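Give Every Table One Small Box

Opinion, by Leif Wallin

Most advice on keeping a work table in order starts with buying things. Drawer units, stacking trays, a pegboard for the wall. I have bought most of them over the years, and my table at Ernemden was a mess through all of it. The thing that helped was a clear plastic box, small enough to pick up in one hand.

My argument is simple. Flat packets are the worst things to keep on a table. Refills, wipes, seeds, tea, screws in a pouch – they all come in the same kind of thin packaging, and they all lie down. Once a packet lies down, something goes on top of it. I once reordered a packet of labels from Jallow that had been under my own notebook for 21 days.

Stand the same packet up in a box and it stays in sight. It doesn't matter much if it leans. What matters is that the top sticks out above the rim, where you can see it and get hold of it.
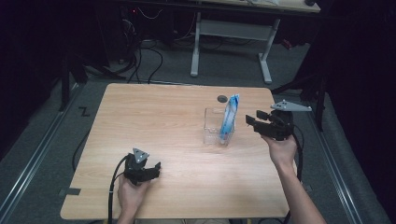

The box should be clear. I used gray ones for a while, and they turned into small trash cans. People dropped pen caps in them, then receipts. With thin clear walls you see the bottom, and a dead battery down there starts to bother you within a day.

It should also be too small. This is where I disagree with my colleague Witkowska, who keeps a deep tray that holds roughly 700 odds and ends and calls it a system. A big container postpones the decision about what belongs on the table. A small one forces it every time you put something in.

I will grant her one point. If your work changes every hour, a single little box gets annoying, and you spend time walking to the shelf. I still think the walk is worth it. Mine takes 20 seconds.

As for the rest of the table, leave it alone. A grommet hole at the back for the cords is useful if you have one. Rounded corners are kind to the hips. Beyond that I would not add anything, and I would take away the pen cup before I took away the box.

The one I use now came with an order from Cukel and held cotton swabs. It has been on my table since November.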